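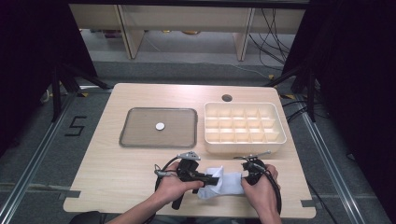 *A tray on the table, with the white organizer next to it.*

October 17, 2022

My old middle school held an open house before they move everybody to the new building in February, and I drove four hours to walk around in it. I would like it noted that I had other things to do.

Clallow Middle sits on the north side of Zusville, between the water tower and a place that used to sell carpets and now sells different carpets. I spent seventh and eighth grade there being called Lurch. I was five foot ten by the first week of seventh grade, with a bowl cut my mother had given me over the kitchen sink, so I can't fault the nickname on accuracy. I've had a grudging respect for it ever since. It did its job for two years with no maintenance.

Parking was on the soccer field. A boy in an orange vest waved me into a spot with enormous authority, and I obeyed him at once, a grown woman with a mortgage. Something about that zip code.

Admission was free but there was a ten-dollar "memory packet," and of course I bought one. It contained a pencil, a map of the building, a photocopied lunch menu from some earlier decade and a sticker that said I WALKED THESE HALLS. I had not so much walked them as kept close to the wall, but I put it on.

**The hallway**

The tour started in the seventh grade wing. I had carried this hallway in my head for decades as something like an airport runway, with the popular girls lined up along one side of it like officials. It is short. You could throw a sandwich from one end to the other, and I happen to know that people did.

The lockers are the same ones, repainted a green that is trying hard to be cheerful. Mine was 1337. I'm told by my nephew that this number is impressive to a certain kind of computer person, and I wish one of them had gone to Clallow, as I could have used the company. The dent near the bottom is still there. I didn't make it. I was pushed into it - well, my clarinet case was, and I was holding the case.

I stood in front of that locker long enough that the tour went on without me, and two women about my age came up and stood there too. One of them said, "Was this one yours?" and I said it was, and she said hers was around the corner and she used to change her shoes inside it. I asked how a person changes her shoes inside a locker. She said you put your head in, mostly, so you don't have to see who's looking at the shoes. I told her that was a very good system and I was sorry I hadn't thought of it.

**The gym**

Ševčík Gymnasium was the part I had been dreading, and they had put the cookies in there, so it couldn't be avoided. It still smells of rubber and floor wax and something underneath that I believe is fear, although the sign said the ventilation had been redone.

This is where we picked teams. You'd think the tallest girl in the county would go early for basketball, and the first time, I did. Then they saw me play. After that I went last, or next to last if a certain girl had her arm in the sling.

They had hung enlarged class pictures along the bleachers, all taken by Brasura Portraits, who did every school in the area and owned precisely one backdrop, a sort of bruised purple cloud. I found my year. I'm in the back row, bending my knees. You can't see the knees but I remember doing it, and once you know, I do look like somebody about to sit down on a chair that isn't there.

What I hadn't remembered is how many others were up to something. The girl who came up with Lurch is in the front row with her mouth clamped shut over her braces. She has her hand flat on the side of her neck, where I now recall she had a birthmark. I had always filed her as beautiful, full stop. She was twelve and hiding her neck. I'd love to report that a great warmth came over me. It was a small warmth. I ate one of the cookies (oatmeal, dry) and thought about it.

**The library**

The best room, then and now. I ate lunch in there most of eighth grade, behind the atlases, which was against the rules, and the librarian never once looked up while I unwrapped things. They've got beanbags now, and a poster about kindness with a tear-off strip of phone numbers along the bottom. Several had been torn off. I was glad about that and then I wasn't sure glad was the word.

A sign-in sheet by the door asked for your name, your years and "a favorite memory." The people ahead of me had written things like *Mr. and Mrs. Football!!* and *pizza Fridays*. One just said *leaving*. I wrote *atlases*.

**If you're going**

There is another open house before the move. Park on the field even though the church lot looks closer, because the church lot has a gate and strong opinions. The upstairs bathrooms are locked. The packet is worth it for the menu alone, where you'll find something listed as "beef shape." Skip the auditorium unless you were in choir.

The odometer said 3117 when I reset it in the driveway that night, which tells you how often I remember to do that. My husband asked how it went and I told him the hallway was short. Then I measured myself against the pantry door, where we do the kids. I'm still five ten. I left the sticker on the dashboard and it won't come off.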